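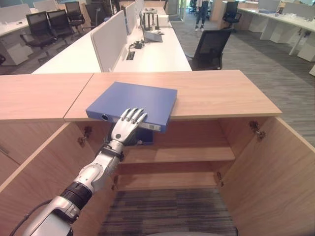
Print | E-mail this message
Filed under: Office work and automation
Reading time: 5 minutes

I want to answer the message about the records room, as I work on the floor it concerns and have done the filing there for long enough to have a view. The plan at Evimley is that the arm takes over fetching and putting back the box files, and the clerks keep the rest. The blue files with the finger hole and the long label on the spine are the ones in question. They lie flat on top of the wooden cabinets while they are in use and go inside when they are not. That sounds like a small piece of work, and for one file it is. We have 699 of them under the current retention rules, and in a normal week a good part of the morning goes on moving them.

The earlier message said:

> I have read the summary that went round and I am not persuaded. We were told
> in the spring that the new system would "free up" the records staff. I would
> like to know what for. At Bestico they brought in automatic scanning at the
> goods desk and the same word was used. Within a year the goods desk was one
> person and a screen, and she spent her day clearing errors.
>
> I am not against machines. I am against being told that a job has been
> improved when what has happened is that the interesting half has gone to
> somebody upstairs and the dull half has been left. If the arm does the
> fetching, who checks that the right file came out? Who is at fault if it
> did not? And what happens to the hours of the two part-time clerks, whose
> contracts say "filing and retrieval" and nothing else?
>
> Could someone who works with it please reply, and not the project office.

I will take the questions in the order they were asked.

On checking. The clerk checks. The label on the spine is read before the file is taken and the clerk signs for it at the desk, as now. The signing sheet has had one column added to it, for whether the file was handed over by the arm or by a person. I asked for that column. Without it we would have no way of telling later where a mistake came in, and I know who would have been blamed.

On fault. This is not settled. The draft procedure says that the person who signs is responsible for the file from then on, and I agree with that. It says nothing on files that are put back in the wrong cabinet. At the moment a misfiled box is the clerk's mistake, and we know whose initials to look for. I have written to the project office to say that a clerk should not answer for a return that he or she did not make. They have said it will be dealt with in the next draft. I would encourage others to write as well, because one letter is easy to put to one side.

On the part-time contracts. The wording is being changed to "records work". I have seen the new wording and it is wide. It covers answering requests, preparing files for the archive, and correcting the index, which has needed correcting since the move from the Nagano building. The hours are the same on paper. What has not been promised is that they will be the same after the first twelve months, and I think the union side should ask for that in writing before anyone signs.

Now for what has changed in the work itself, which the summary did not go into.

The first thing is how the files are left. A person can pull out a box file from a stack that has slipped sideways, or one with a coat on top of it. We all do it without thinking. With the arm in use we have been asked to leave files flat, one deep, with the spine facing out and the label showing, and to keep the cabinet doors open while it is working. Most of us now do this even on the days when it is not running. It has made the cabinets easier to use for everyone, I will say that. It has also put a new duty on the clerks that is not written down anywhere. Tidying up for the machine takes me 12 minutes at the start of a shift, and I have asked for it to be counted as work.

The second thing is pace. The arm is slower than I am at a single file. It does not matter much, as most requests come in the evening before and can be done as a batch. It does matter when somebody is standing at the desk waiting. In those cases we fetch the file ourselves and note it. The project office did not like this at first. They wanted all retrievals to go the same way so that the numbers would be clean. After some discussion it was agreed that a clerk may fetch by hand whenever a person is waiting, and that no reason need be given.

The third thing is strain. The lower shelves have been the trouble for years. Two of us have had time off with bad backs, and a full box is heavier than people think when you are crouching. If the arm did nothing but the lower shelves I would be content with it. So far it has mostly been used for the cabinet tops and the upper compartments. I have asked when the lower shelves will be tried and have not had a date.

The fourth thing is training. Everyone in records was given one session. The stop control was shown, and so was the form for reporting a fault. There was nothing on how the arm decides that it has hold of a file properly, and I think we should be told, in plain terms, as we are the ones standing next to it. The people at the Stena site had a second session after they asked for it as a group. I suggest we do the same.

As for the word "free up", I share the dislike of it. What I can report is that I have spent more of December on the index than I did in the whole of the year before. We have a list of 480 entries where the file number and the label do not agree, and 40 of them have now been put right. It is better work than carrying boxes. It is also harder work, and it is paid at the carrying-boxes grade. The regrading request went in with the comments on the draft procedure and I will post the reply to this list when it comes.

If anyone wants the signing sheet with the extra column, write to me off list and I will send a copy.

Records clerk, Evimley
Dec 27, 2020

Print | E-mail this message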